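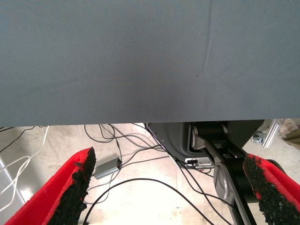 Gray fabric surface, with cables on the floor below.

Lellum Bench Cloth, Slate

A bench cloth has two jobs. It lies there, and it stays dull so that whatever you put on it doesn't have to compete. The Lellum does both with very little fuss, and we have sold more of them than Emlyn Sayce, who thought the whole idea was silly, would like printed here.

The cloth is a fine weave in dark slate gray. It will crease if you fold it. Roll it, or iron it on low from the back, or do what most of our customers do and put up with the crease. It comes with a straight hemmed edge on all four sides and 12 clips, which is two more than you need and three fewer than you will eventually lose.

What it's for: small metal parts, mostly. Gears, bushings, collars, the sort of thing that rolls off a bare bench at four in the afternoon and turns up in April.
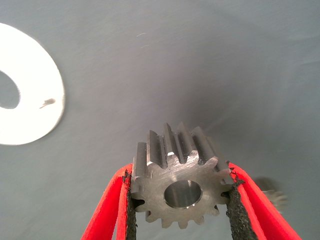 Gray steel on gray cloth sounds like a bad plan, and Fotini Pappas told us so in writing. We tried it in white. White showed every fingerprint in the building, and by the end of a month it was gray anyway, so we cut out the middle step.

It won't do anything for your cables. For those, see the Brutulley under-bench tray, which sells poorly, judging by the floors we've visited.

Details
Color: slate
Clips: 12, steel
Care: wash cool, hang to dry
Returns: 30 days, even if creased
Part no.: 881

Also from Lellum: the Arboleda parts dish, and the Hastunine stool, which Morfudd Ruddock describes as "fine for an hour."

Questions about odd bench sizes go to Anas Saab at the order desk. Send him the length and the width. He has asked us to stress the width.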